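Section 12. Measuring and holding dry rice before washing

12.1 Use a stainless steel mixing bowl with a rolled rim. Stand it on a flat, clear-coloured or white surface so that dropped grains can be found.

12.2 Set a clear cup behind the bowl, on the side of the pouring hand. The Drustex measuring cup holds 352 ml to the brim. Do not use the brim as a measure; fill to the moulded line.

12.3 Level the rice in the cup with a straight edge and tip it into the bowl from a low height.

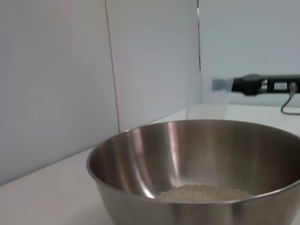 Fig. 20. Mixing bowl with a shallow layer of grain; clear cup behind.

Note: A shallow layer is correct for one or two portions. The grain will settle towards the lowest point of the bowl.

12.4 Repeat until the required amount is reached. Keep the heap well below the rim. Washing needs free space for water and for the hand.

12.5 Check the heap for husks and small stones. Remove these while the rice is dry.

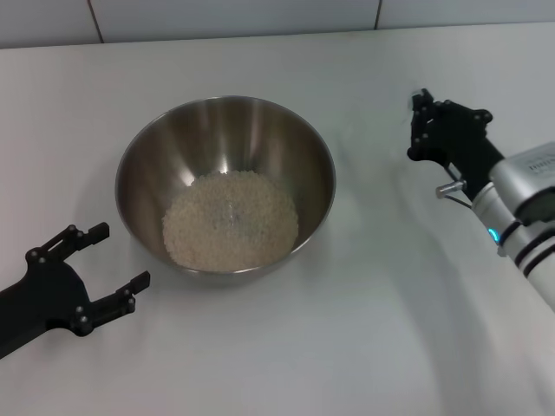
Fig. 21. Rice heaped at the bottom of the bowl.

Caution: Do not shake the bowl to level the heap. Spread the rice with a dry spoon.

12.6 If the rice is to stand for more than 26 minutes before washing, cover the bowl with a plate or cloth.

For washing, see Section 13.

Comments

Violeta Daza: Does 12.5 apply to bagged rice as well? Mine is always clean.

Apolinar Salinas: I still check it. Found a stone in June.

Leopoldo Rosales: The line on my cup has worn off. Is there a spare part?

Prener Kitchenware | Contact | Back to top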